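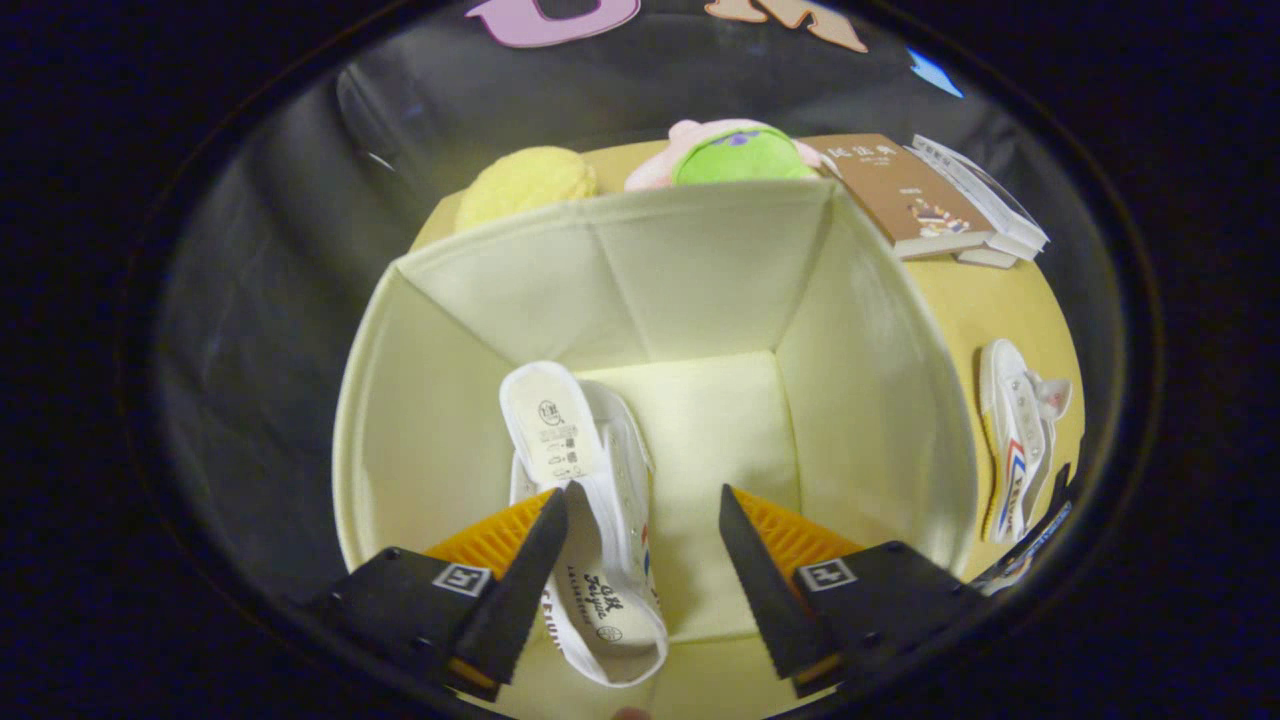

White canvas shoe in the cream fabric box, toe up.

Storing canvas shoes in soft fabric boxes: upright or flat?
Posted in Home & Tidying

Skavurus
I'm finally sorting out the hall cupboard and I'm loving it! I've bought some square fabric boxes, the soft cream sort, and I want one pair of shoes in each. My white Feiyue pair is first. Stood on the heel they take up hardly any floor space in the box, but will the canvas go out of shape if they stay like that until spring? I also wonder whether white shoes in pale fabric is asking for grubby marks. The shelf is 26 cm deep, so I can't go much bigger.

Treltach
Upright is great for canvas! I've kept mine heel down for years and they're fine. Stuff the toes with plain paper (not newspaper, the ink comes off on white) and tuck the laces inside so they don't snag. Give the soles a good scrub with an old toothbrush first and leave them overnight before they go in. For the marks, I cut a bit of card to fit the bottom of each box and swap it when it looks tired. Such a satisfying job, and you can pull a box out with one hand when you're dashing for the bus.
One thing to check is whether the sides of your boxes stay up. Mine flopped outwards until I pushed them close together on the shelf, and now they hold each other up beautifully.

Wivberg
flat for boots, upright for trainers. works for me

Ninh
Agree with the card idea! I use old cereal packets. I'd leave the lids off too, if yours came with any, as canvas likes a bit of air. Do post the cupboard when it's finished, I love seeing these!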